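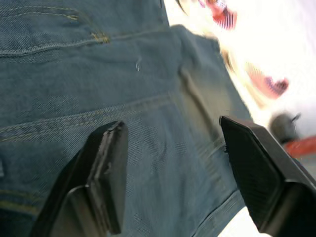 Home | Visits | Sewing Notes | Archive | Contact

Search this site Go

Visit report: Lahlou jeans repair and sorting hall, Arkimgate open day
June 25, 2021

Entry was by the side gate on the canal road. Leonora Fajardo took the first group through receiving, where used jeans arrive in sacks and are weighed before anyone opens them. The hall handles 4,000 pairs in a normal month. In October the figure was 2,628, owing to a roof repair.

Inspection starts at the back of the garment. The inspector checks the yoke seam first, then the pocket topstitching, then the bar-tacks at the pocket corners. Twin-row seams in tan or golden thread are matched from stock. Wear along the raised ridge of a seam is accepted if the thread is intact. Loose ends are trimmed and not recorded.

Hazem Abou Zeid runs the repair benches. He showed a yoke seam being restitched at the original spacing – slower than a straight overlay, but the old needle holes are reused and the twill is not cut up further. Bar-tacks have their own machine, set apart because of the noise.

Folding came last. Each pair is folded lengthwise along the seat, smoothed by hand and folded up from the hem. Shelves hold 400 pairs per bay. Gilles Jacquet asked whether twill direction affects the fold; the answer was that it affects leg twist, and a twisted leg is folded to the side seam regardless.

The dye room was closed to visitors. Parking is limited and the last group leaves at four. Sturdy shoes are required in receiving.

Contact: Skultia Visits Desk | Copyright 2021 | Back to top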